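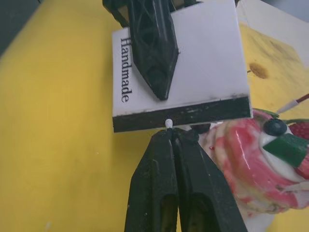
Workshop notebook, packing bench
October, Monday, 09:20

Carried on with the sleeve and carton work for the Sesside order. Dummy cakes stay on the bench until the end of the week so we can judge stock and print against the glaze. The marbled pink-red and white is the one to use for all colour checks. The plain white dummy makes every white card look dirty and should not be used again for that.

Topic today is the small "Handmade" piece and whether it goes in the carton, on the carton, or is dropped.

Print

The word in black serif on bright white reads well at arm's length and also when turned on its side. Sideways reading matters, as the piece will be seen at whatever angle the packer puts it down. Tried a lighter weight of the same face on the office printer. The thin strokes broke up on the uncoated stock and filled in on the coated. Keep the present weight.

Position of the word along one side leaves the rest of the white face clear. Tukton asked last month for a batch code and a use-by line. Both would fit on the clear part if set in two lines. A third line would crowd the word. If they want allergens as well, those go on the carton base where they are now.

Black against white

The black edge shows every scuff. White flecks come up on it after very little handling, and they do not wipe off with a dry cloth. A damp cloth takes some off and leaves a bloom. Notes on this from the handling trial:

Stack of cards face to face in the tray, no interleaf: marks on the black after one trip down the corridor and back.
Same stack with tissue between: much better, a few specks at the corners.
Black side against raw board: worst of the lot.
Black side against coated board: acceptable.

The flecks seem to be a mixture of rub-through to the white base and plain paper dust. I could not separate the two by eye. Put a rubbed piece under the bench magnifier and the larger marks have an edge to them, so those are damage. The small ones moved when brushed. Cutting dust from the guillotine is the likely source and the trays need emptying more often than we do it.

Options are a matt varnish over the black, a grey in place of the black, or tissue in every stack. Varnish is the Bautista quote, 3,000 pieces minimum, which is more than the order. Grey has been refused once already. Tissue costs us time at the bench. For this order, tissue.

Carton fit

Cartons are the Edico blanks, folded here. Internal width is 166 mm on the flat drawing. Folded and glued it comes out under that, and varies with who has creased it and how hard. Creasing rule was last changed in the spring and looks tired at the left end. Changed it this morning before doing anything else. Blanks creased after the change fold square. Blanks creased before it want to lean, and have been put aside in the cupboard under the window. Use them for drop tests only.

With a dummy in the carton there is clearance on both long sides. The card can stand in the gap if the cake is pushed over, but then the cake is off centre under the window and looks like a mistake. Laid flat on the lid it slides. Fixed to the lid with one glue dot it stays put and comes off clean if pulled slowly. Pulled quickly it lifts the face of the board.

Tried the glue dot in 3 places. Centre of lid hides behind the ribbon. Front left corner is clear of the ribbon but catches a thumb when the lid is opened. Front edge, central, below the ribbon, is the best of them.

11:40

Glaze transfer. The real glaze is sticky for some hours after it sets on top, so the card must not go inside the carton in contact with it whatever else is decided. Laid an offcut of the coated stock on a freshly glazed test piece from the kitchen and left it until the tea break. It took a pink stain and pulled a patch of the gloss off with it. Uncoated offcut did the same and left fibres behind. Greaseproof came away clean but took the shine down. Nothing touches the glaze. Written on the board by the door in capitals.

Stain does not fade. The stained offcut is pinned up next to the magnifier for reference.

14:15

Drop test with the old leaning blanks, dummy inside, card on the front edge of the lid. Drops from bench height onto the vinyl floor. 7 drops, flat, then on edges and corners. Card stayed on for all except the last, a corner drop straight on to the glued side. Cartons all crushed at the corner nearest the impact, as expected with a bad crease. Repeat with good blanks before drawing anything from it.

The dummies do not behave like cake. They are lighter and they do not shift. A real one should be dropped before sign-off, and the kitchen has agreed to give us a cracked one when there is one.

Decisions so far

Card goes on the lid, front edge, central, one glue dot.
Present type and weight kept.
Tissue between cards in the trays, black never against raw board.
Batch code and use-by in two lines on the clear part of the white face, subject to Tukton.
No varnish this time.

To do

Ask Edico whether the coated blanks can come ready creased, and the price.
Repeat drops with good blanks.
Empty guillotine tray, and put it on the end-of-day sheet.
Second roll of glue dots, low tack. The ones in the drawer marked low tack are medium.
Check how the dot holds after a night in the cold store. Two cartons put in at 15:50, top shelf, marked in pencil.
Send Sesside one made-up carton with ribbon, one without.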